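Sorting Out the Odds and Ends

My father kept every screw he ever took out of anything, and I'm afraid I take after him. When we moved to Tutham I carried three biscuit tins of the stuff up the garden path myself, and they sat unopened in the shed for longer than I care to say. What finally shifted me was a wobbly gate hinge and a whole wet Saturday spent looking for one washer (I bought a new packet in the end, and found the old ones the week after, naturally).

So, if you have tins of your own, my first bit of advice is to tip them out. All of them, on to an old sheet, with a cup of tea to hand and the radio on. Do it in daylight if you possibly can. Anything rusted solid, bent or stripped goes straight in the scrap pot, and you mustn't let yourself argue about it.

Sort roughly to begin with. Wood screws in one heap, bolts and nuts in another, then hooks, brackets and those funny little fittings left over from flat-pack furniture. I used to start by measuring everything and I never once got to the end. Lengths can wait for a second evening, and half the time you'll find you don't need to bother.

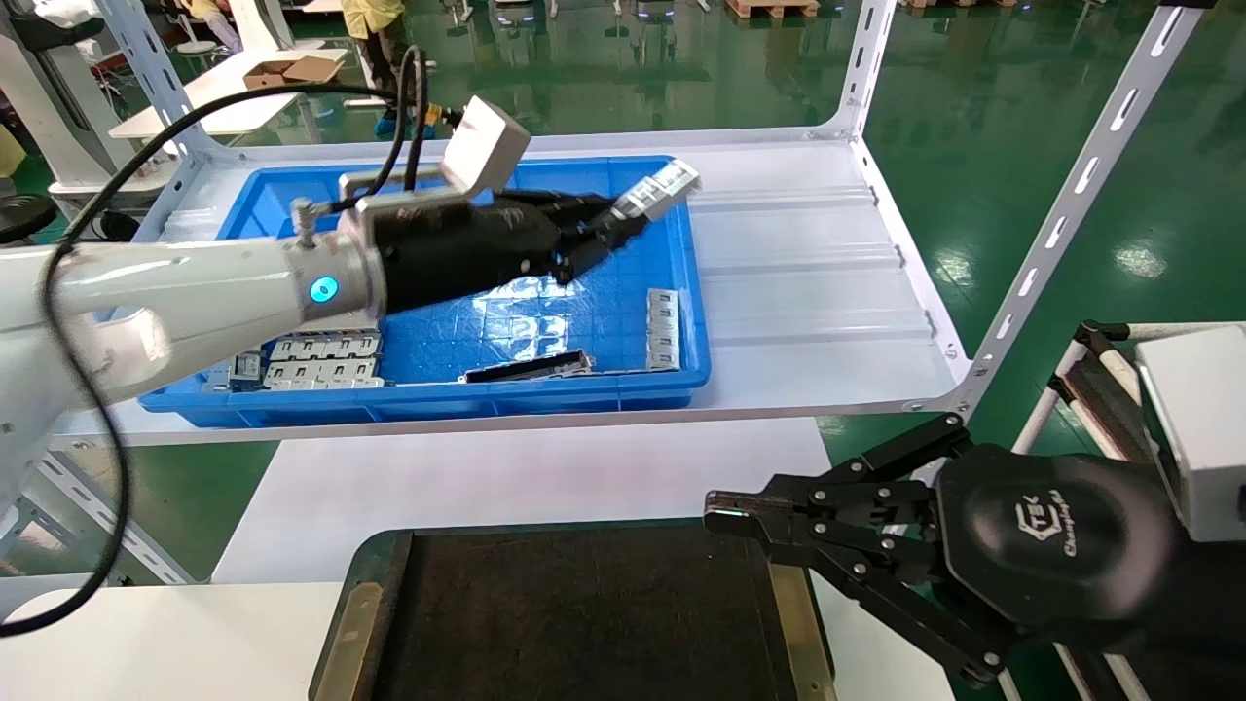 Shallow containers are far better than deep ones for this sort of thing. In a deep tub the small bits sink to the bottom and you end up raking about with your fingers, which is how I got a panel pin under my thumbnail one November. If you can see the bottom when the box is half full, it's about the right depth. Keep the heavy ones on a low shelf, too – a box of bolts weighs a great deal more than you expect when it's coming down on your foot.

Labels next. I write mine on masking tape with a thick pencil, as felt tip fades in our shed window. My neighbour Jovita Solís doesn't hold with labels at all and sticks one of whatever's inside to the front with a dab of glue. I thought it was a waste of a good screw until I tried finding something in there without my glasses, and now I've done the same with the hooks.

For damp, save the little sachets that come in shoe boxes and drop one in with anything steel. A stick of blackboard chalk does nearly as well. Swap it when you remember.

Do keep one jar for things you can't identify. Mine lives by the kettle, and once a year I go through it and throw out whatever still puzzles me – except the small brass key, which I'm sure belongs to something.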